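"You get sick of tea," Baiba Kļaviņa told me before I'd even sat down. She runs data collection at Plurkar, and I'd asked her what a normal afternoon looks like. Apparently it looks like a kettle.

I'd pictured big robots swinging around. What they mostly do is sit at a table with a gripper in each hand and do small chores over and over, so the learning system has something to copy. "My mother thinks I work in a kitchen," she said, laughing (her mother has visited once and wasn't convinced otherwise).

So how many times does a person have to pick up the same thing? For the current set, called Samton, they had 1406 examples when we talked in January, and 241 of those got tossed. "Somebody sneezes, somebody reaches for the wrong thing. I throw it out. If I'm unsure I throw it out too."

I tried it myself and was terrible! The grippers make you feel like you're wearing oven mitts, and I kept turning my wrist the wrong way. Baiba says new people rush, and she'd much prefer they go slow and a little clumsy than fast and jerky. 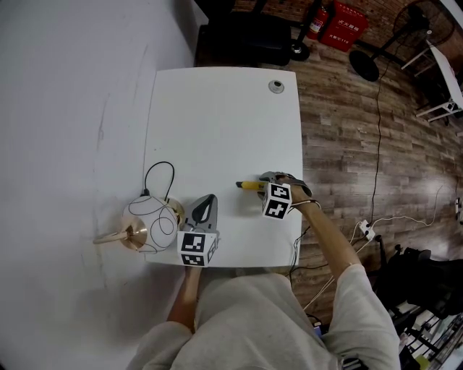

*Words by Birutė Vanags*

The patterned cubes on the grippers are how the software follows each hand, and she's fussy about them. "Don't put your thumb on the cube. I say that in my sleep."

Shifts last 90 minutes, then everybody has to get up and walk. I asked if she ever gets bored and she thought about it for a good while. "With the kettle, yes. With the people, no. Everyone grabs a pen differently, have you noticed?" I hadn't, and now I can't stop looking.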